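Open afternoon at the Jikance workshop

I'd been meaning to get over to Jendmont since May, when a friend of mine joined the shared workshop there, and last month I finally made it. It's two floors up behind the old Rosenthal building (go in by the loading dock, the front door sticks) and the arm people have the big room at the end. I could have stayed in there all day!
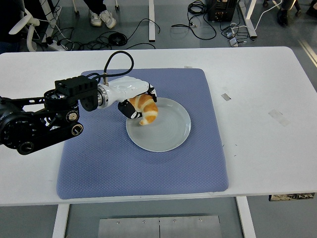
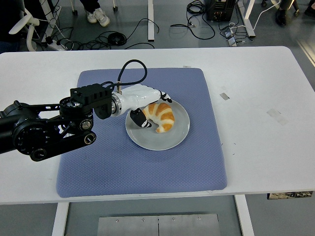
The arm, the hand and the croissant.

The group calls the project Sterkitano, and they've been at it for seven months, mostly evenings. I asked what had eaten up the most time and got a groan from the whole room – cabling. Every time they move a joint they have to reroute something, and then the wrist won't turn as far as it did before. The money side surprised me too. They set aside $1000 for the first version and went through it before they even had two joints talking to each other, so now everybody chips in monthly.

I liked that they let us ask anything. A kid next to me wanted to know if it could make a sandwich, and he got a long, serious answer about bread and how hard it is to grip something soft without squashing it. By then they'd logged over 1000 tries at picking things up, all written down in a fat spiral notebook I got to flip through.

Parking is awful, by the way. Take the bus if you can, and bring cash for the coffee jar.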